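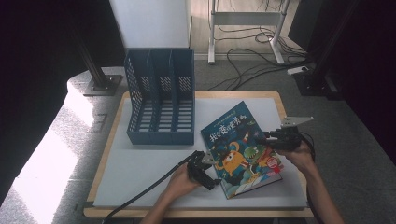 Three-slot holder and picture book, table 2.

July, 14:20. Reading corner storage, Eltside room

Holder set toward the back left of the table, slot openings turned a little to the right. Book flat beside it, cover up. Aim for this afternoon: decide whether the perforated holder replaces the closed magazine boxes for picture books.

Holder notes:

- One piece, blue plastic, open top, 3 upright compartments.
- Dividers are perforated, as are the back and side walls. The floor is slotted. Dust should fall through to the table instead of collecting in the corners as it did in the old boxes. Check again at end of month.
- Back panel is tall. Load from the front with the spine facing out.

Book notes:

- Chinese title, white on teal, orange one-eyed monster on the cover with a green one looking out to its right, rocket above. Round red sticker near the lower right corner. Leave the sticker on. Raymonde Fortin wants covers kept as they are until the list is done.
- Entered as no. 152 in the Poltonar list. Title still to be typed in; I put the shelf number only.

Loading rule for now: one book per slot until we know how far a thin cover bows when it stands alone. After that try 2 per slot. If the covers drag on the perforated walls, go back to one and order more holders. Pundstead quotes by the carton, so get the slot count settled before asking.

Labels: the Tarar adhesive strips need a smooth face and the side walls are all holes. Options are a tie-on tag through the grid or a card dropped in the front of each slot. Tag preferred. The card will go missing.

Rahel Bachmann asked whether the set could go on the low shelf with the board books. Shelf depth not measured yet. Holder must sit fully on the shelf with no overhang at the front.

To do:

- measure low shelf, depth and clear height
- cut tags, punch one end
- type title for 152
- ask Raymonde which sticker colors are still in use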